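4. Arrumar a mesa de reuniões

Chegámos à parte de que mais gosto (a sério!). A mesa branca da sala Trerholm é grande, curva e brilhante, e tudo o que fica esquecido em cima dela vê-se logo da porta. Conte com mais tempo do que pensa na primeira vez.

4.1 Comece pelo papel. Junte as folhas soltas, vire-as todas para o mesmo lado e decida já o que vai para a pasta de cartão. Eu costumava deixar isto para o fim e acabava sempre com duas pilhas misturadas.

4.2 Ponha o agrafador ao pé da pasta, do lado esquerdo da mesa. O comando branco fica à mão de quem apresenta.

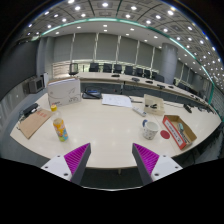
4.3 Passe às caixas pequenas. Abra cada uma, veja o que lá está dentro e só depois a mude de sítio — já perdi uma tarde inteira à procura de uma peça que afinal tinha ido parar à arrecadação.

Nota: as caixas da Skonolmont guardam-se abertas até a Kelly Tapley conferir o conteúdo.

4.4 Canecas em cima da base, sempre. O tampo marca com facilidade e o polimento do ano passado aguentou pouco mais de 40 reuniões.

Cuidado: garrafas de bebida longe dos cabos e dos aparelhos! Tampa bem enroscada, mesmo quando parece que já não há nada lá dentro.

4.5 Antes de sair, dê uma volta à mesa e leve as garrafas para o ecoponto do corredor, com a tampa posta.
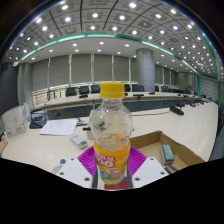

5. Limpar o tampo

5.1 Use um pano macio, só humedecido, e trabalhe do centro para as bordas, seguindo a curva.

5.2 Seque logo a seguir com outro pano.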